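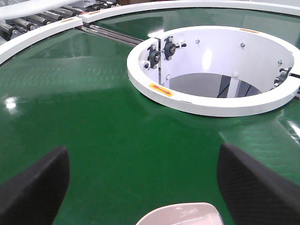 Issue 200, page 34

Flornar Lidded Bowls: Six Months On
by Fahad Jafri

I bought these in November, mostly because my old plastic containers had gone that cloudy orange colour you get from storing bolognese (you know the one), and I figured if I was going to replace the lot I might as well get something I could eat from at work without feeling sad about it.

The Flornar set is glazed stoneware with silicone lids, in three sizes. I paid $174 at Prirkley in the end, marked down from a price I would never have paid, and I spent a good fortnight going back to look at them first. My partner wanted the Šindelář ones, which are lovely and weigh as much as a house brick. I carry my lunch on the train from Ernotville every day. We got the Flornars!

The good stuff first. The lids are brilliant. I've had soup in the medium bowl, sideways in a backpack, under a laptop, and not a drop got out. They peel off easily too, even straight from the fridge, and they go through the dishwasher without picking up that soapy taste silicone sometimes gets. The glaze has held its colour and I can't find a scratch on it, though I'm fairly gentle with cutlery.

Now the grumbles. The small one is useless for anything bigger than a handful of almonds or a bit of yoghurt. The medium gets very hot in the microwave, so I keep a tea towel in my desk drawer (a colleague has borrowed it since Tuesday, long story). And they don't nest properly! The large one holds the medium fine, but the small one rattles around on top and slides off whenever you open the cupboard.

The handbook says the large holds 2000 ml. Mine takes 1749 ml to the brim, which I know because I got the measuring jug out in a mood. Plenty for leftovers for two, but don't plan a big batch of laksa around the number on the box.

Would I buy them again? The medium, yes, and I'd get a pair of them. I'd skip the set and wait for Prirkley to put the singles on special, which they seem to do every couple of months.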